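Phone stands, a thread. October 2019.

I have opinions about folding phone stands now. I did not ask for them. They arrived over a period of months, along with the stands.

The kind I mean is the base plate, the hinged arm, and the pad with two little hooks at the bottom for the phone to sit on. You have met one. There's one on the desk of everyone who has ever said "let me just prop this up."
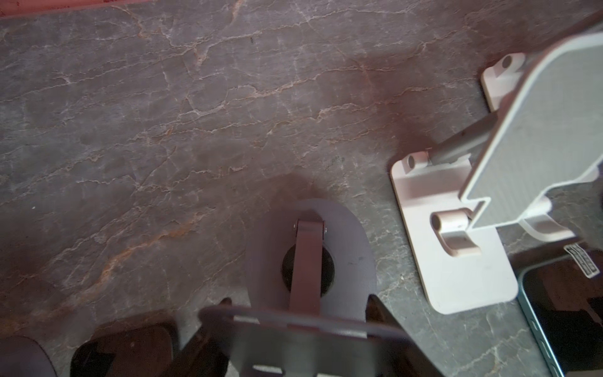
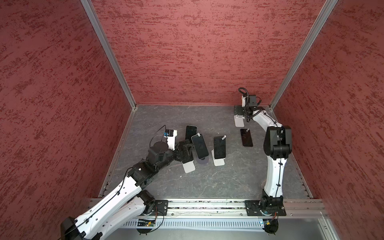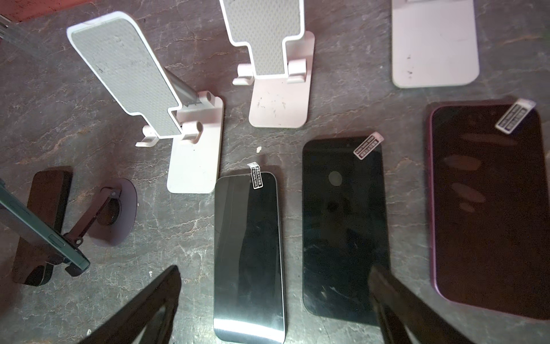
Stands, phones, gray surface with pale veins. First one has a stand folded flat, last one has the pink hooks.

Let's start with folding, the whole selling point. A folding stand has two states: folded, and the one where you're holding it at arm's length trying to remember which part is the bottom.

The base is the part with weight in it. I say this as someone who once unfolded a stand the wrong way up, put a phone on it, admired my work, and then listened to the phone meet the kitchen floor.

Folded flat, they're lovely. They slide into a bag. They slide under a bag. They slide between the couch and the wall and live there until March.

The hinge is everything. If the hinge is too loose, your phone bows slowly through an entire video call like a butler leaving the room. If it's too tight, you need both hands and a knee to change the angle and the base comes up off the table with it.

There are screws at the hinge on mine. Tiny ones. You can tighten them with the kind of screwdriver that comes with eyeglasses, provided you have never once put that screwdriver away in a safe place. I have a very safe place. I'd love to know where it is.

I went to Abubakari's on the corner for a new one. It cost $4. I've now used it more than any other tool in the house, including the hammer, which I also bought there and which has mostly been a paperweight.

Quarter turn, test, quarter turn, test. If you crank it all at once you'll end up with a bookend.

Hooks. The two lips at the bottom, the ones doing the work. A phone in a thin case sits in them nicely. A phone in the kind of case designed to survive being run over will perch on top of them, visibly uncomfortable, and then leave.

Before you buy a stand, look at how deep the lips are. The listing will show you twelve angles of a lifestyle succulent and no angle of the lips.

And the charging port! It's between the hooks, if you're lucky. On one of my early stands it was above a solid ledge, so the phone could charge, or it could stand up, and you had to pick. I returned that one to Festside. They sent me a coupon for another of the same stand.

You can turn the phone sideways. Everyone says you can turn the phone sideways. Then the volume buttons are sitting on the hooks and your recipe video is suddenly very loud, or very quiet, depending on which hook is winning.

Let's talk about pink.

I bought pink ones. Pale pink, somewhere between a ballet slipper and an old bathroom. I thought they'd be cheerful. They are. They also record every smudge, scratch and speck they've ever come across, like a diary kept by someone who dislikes me.

I've tried dish soap, a damp cloth, and one of those white sponge erasers. The damp cloth did the best job on smudges. The eraser did a fine job of making a shiny patch, so now there's a mark where the mark was.

Gray pads hide more. They only look clean until the light comes in low from the side, and then it's all specks and lint. I've decided to own curtains.

If you want one piece of cleaning advice: wipe the pad before the phone goes on. Whatever's on the pad is what your phone is going to be rubbing against, and the phone cost more. Mine cost a lot more. I don't want to talk about it.

Speaking of phones. You'd think a house with this many stands would have one phone per stand and everything in its place. What it has is a drawer.

The drawer is where phones go after they stop being the phone. It's never "I'm keeping this." It's "I should get the pictures off it first." I've been getting the pictures off one of them for three years.

I finally had a go at it. Charged them all up. It takes a while when you own one good cable and a bunch of cables that only work if you hold them at an angle and think kind thoughts.

One of them turned on with 171 unread messages. I read them. They were all from a pharmacy.

One of them had an alarm still set, for a job I no longer have, at an hour I no longer believe in.

Once you put old phones down side by side with the screens off, you can't tell which is which. They're all the same dark rectangle. Put a bit of masking tape on the back and write on it. I did this after resetting the wrong one, so please treat it as expert guidance.

Face up or face down? Face up. A phone lying face down on a hard countertop is just a person sanding their own screen very slowly.

Hard countertops generally. I love the stone look. Gray with the white veins, a bit of rust color running through, very grand, hides crumbs like it's being paid to. It also hides dark phones. I've patted my way across a counter in dim light like I was looking for a pulse.

That's my real case for the stands, by the way. A phone that's standing up can be found. A phone that's lying down is part of the landscape.

Round bases vs. rectangular bases, since I know you were all waiting for it.

Round: takes up less room, looks smart, swivels a little whether or not you invited it to. Rectangular: sits there, doesn't move, finds your elbow. I prefer rectangular for tapping and round for watching. If you tap the top of the screen on a small round base, the whole thing curtsies.

Tap low. Scroll with your thumb while holding the side. Or do what I do, which is take the phone off the stand, use it, and put it back. I've spent good money to be able to do that.

Black stands with black phones are very sleek. They're the little black dress of not knowing where the hinge is.

The jointed kind deserve their own post. Two joints gets you a nice range of heights. It also gets you two things to tighten. Every joint is a small promise and I have a $4 screwdriver.

For reading, lean it back. For calls, stand it up and raise it, or you'll spend the meeting showing everybody the underside of your chin. I did a whole season of book club from that position. We were reading something about dignity.

For recipes: farther from the stove than you think. I'd put mine at 41 inches, a number I arrived at with a tape measure and some hot oil. Your oil may vary.

For the bathroom: please don't. I read a review on a site called Plostness from a person who took theirs into the shower "just for the music." It had 100 likes. The sequel to that review is about rust.

How many stands does a person need? One where you eat, one where you work, one by the bed. I have more than that. I keep lending them out and they keep coming back, which has never happened to me with a book.

If you're buying just one: heavy base, deep hooks, gap for the cable, screws you can get at. Any color except the one you find cute. I say that with three cute ones within reach.

If you've got a drawer: charge them, tape them, get the pictures off, wipe them, and take them to the electronics drop-off. The Fasdale one takes chargers too. I've packed the bag. It's by the front door. It has been by the front door long enough to have its own light switch.

Anyway, I'm tightening a hinge tonight. Quarter turn, test. If you don't hear from me, I've lost the screwdriver.

Small correction to the cleaning post: the eraser sponge made TWO shiny patches. I went back to even it out.

Replies (6)

plaidkettle: "finds your elbow" - I have the bruise. Also rectangular, also no regrets

slowtoaster88: You're wrong about round bases and I'll be saying so at length when my phone stops curtsying

marrow_and_sons: Does the quarter turn thing work on the ones with no visible screws? Mine has a little cap over the hinge and I'm scared of it

the author: Some of those caps pop off with a fingernail. Some of them are glued and you'll find that out too. Go gently

bluntpencil: My drawer has a flip phone in it that I'm still "getting the pictures off." There are two pictures. They're of the drawer

ninthumbrella: came for the pale pink slander, stayed because I own the pale pink one

Contact | © 2019 the author, hinges and all | Back to top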